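Desk lamps and the small work table
Speaker notes, Gremthorpe evening talk 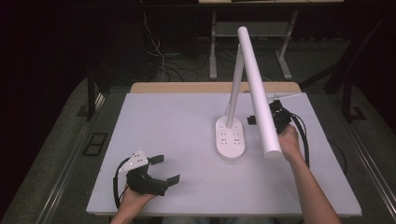 Murray McKinnon wrote in after the last talk to ask why anyone needs an hour on desk lamps. You buy one, he said, you plug it in, and if the light is in your eyes you push the arm down. He has a point, and I want to read his message out at the start. Most of the room will be thinking the same.

Answer to Murray: pushing the arm down is the whole subject. Most people do it once, on the day the lamp comes out of the box, and then leave it for years.

Ask for hands up. Who has moved their lamp this month? Wait for the answer. Don't fill the gap.

1. The kind of lamp

Tonight is about the upright pole with one hinge and a long arm. Point to the slide. White lamp, oval base, slim pole, hinge near the top, the arm coming down steeply with its end over the board. Leave clamp lamps and floor lamps for questions.

The pole sets the height of the hinge. The arm sets where the light lands. People mix these up and put the whole lamp on a pile of books when they only needed to change the angle.

Say something here about the base. A long arm reaching forward wants to pull the lamp over, so the base has to be heavy or wide, and it takes up table. On a small table that matters more than the style of the lamp. Measure the base before buying. I didn't, with my first one, and it sat half on the windowsill for a winter.

2. Moving the arm

Hold the arm somewhere along its length and move it slowly. Holding right at the tip gives you the most swing for the least effort, and that is how people overshoot. Nearer the middle is steadier.

Keep the other hand free to hold the base if it starts to slide. It will slide on a smooth top.

Don't force a stiff hinge. If there is a screw, slacken it a little and try again. If there is no screw, leave it where it is and move the base.

Lamps that have been on for an hour can be hot near the bulb. The older ones especially. Mention the Lockyer lamp I had at college, which took the skin off my thumb. Keep this short, it gets a laugh but it ran on last time.

3. Where the light should fall

Right-handed writers, lamp on the left. Left-handed, lamp on the right. Otherwise your own hand throws a shadow over the line you are writing. For reading it makes less difference.

For sewing and model work, bring the end of the arm low and close, and keep it below eye level if you can. If you see the bulb, it is too high or tipped too far back.

Screens: light on the desk, dark on the screen. Tip the arm until the reflection goes. This takes a minute and should be done in the evening, when the lamp is in use. At noon you can't tell.

4. The top of the table

A pale surface throws light back up, and a dark one swallows it. I keep a white board flat on my table for this. It was an offcut, it cost 2 pounds, and it has saved the table from glue and knife marks as well. When it gets bad I turn it over.

Matt is better than gloss. Gloss gives you a bright patch right under the lamp which moves when you move.

Warrick Tapsell uses a sheet of grey card in place of a board because he finds white tiring after a long session. Fair enough. Try both.

Stand the lamp on the board if the board is big enough. Then the two stay put together. If the board is small, stand the lamp behind it.

5. Sockets and leads

A lot of people want charging at the desk and end up with an extension lead on the floor and a second one plugged into that. Don't do it. One lead, one wall socket, and if you need more places get a longer strip.

Keep leads off the working area where you can. Take them over the back of the table. A lead that crosses the front will get caught by a sleeve sooner or later, and the lamp goes with it.

6. What to buy

Bring out the two catalogues, Flatonine and Stinov. Read the prices from the page on the night, they were changed in January. The cheap Flatonine is 29 pounds and perfectly good for reading. The Stinov at 47 has a longer arm. I wouldn't spend more than that for home use.

Someone will ask about lumens. Bulb boxes go up to 2,000 and beyond, far too much for a lamp a foot from your nose. Tell them to start low and see.

Second-hand lamps: have the plug and lead looked at first. Turn down anything with a cracked lead, however nice the lamp.

7. Practical part

Tables along the window side. People pair up, one sits and writes, the other moves the lamp until the shadow is off the page. Swap after five minutes. Lights in the hall go off for this, so ask everyone to put bags under the chairs first.

Go round and look at bases near table edges.

Tea at half past eight. Questions after tea. Murray's message goes back in the folder, and the hall keys go through the letterbox at number four.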